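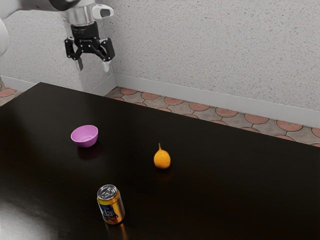 The cook at Pisum will tell anyone who asks that the soup came first and the restaurant grew up around it, and that she would happily have stopped at soup. She says it while shelling peas into a dented pot, and she keeps shelling the whole time we talk, which is most of a morning and two cups of very good coffee.

Pisum sits at the bottom of Benmoussa Street, in what used to be a shoe repair shop, and if you have walked past it you have probably smelled the onions. There is room for one long shared table and a few stools by the window. "People worry about sitting with strangers," she says, "and then the bread comes and somebody has to pass the butter, and after that they're fine."

The bread is from Lelix, the bakery up the hill, and it arrives still in its paper sacks before the doors open. She tried baking her own for a while and gave it up. "Mine was all right. Theirs is the bread I wanted mine to be, so why would I stand there being stubborn about it?"

The menu is short and changes when she feels like changing it, though the split pea soup stays on all year. I wondered about that in the heat of summer, and she laughed at me. "We sold up to 527 bowls in one summer month! I thought it would be a December thing too. I was wrong, and I was glad to be wrong." In December she adds smoked ham and a spoonful of mustard, and the regulars start asking for it well before then.

Her vegetables come from Riltar, a farm 4 miles out of town, and she drives there herself, partly for the carrots and partly (she admits this) for the drive. The fall menu begins once their squash is in, with a baked squash and barley dish she has been fussing over at home. "My family is sick of it. I think it's nearly ready."

Would she ever open a second place? She empties another pod and thinks it over. "I've been asked. I'd have to be in one of them and worrying about the other. I like knowing who's eating."

Lunch is served until the pot is empty.

2025-09-15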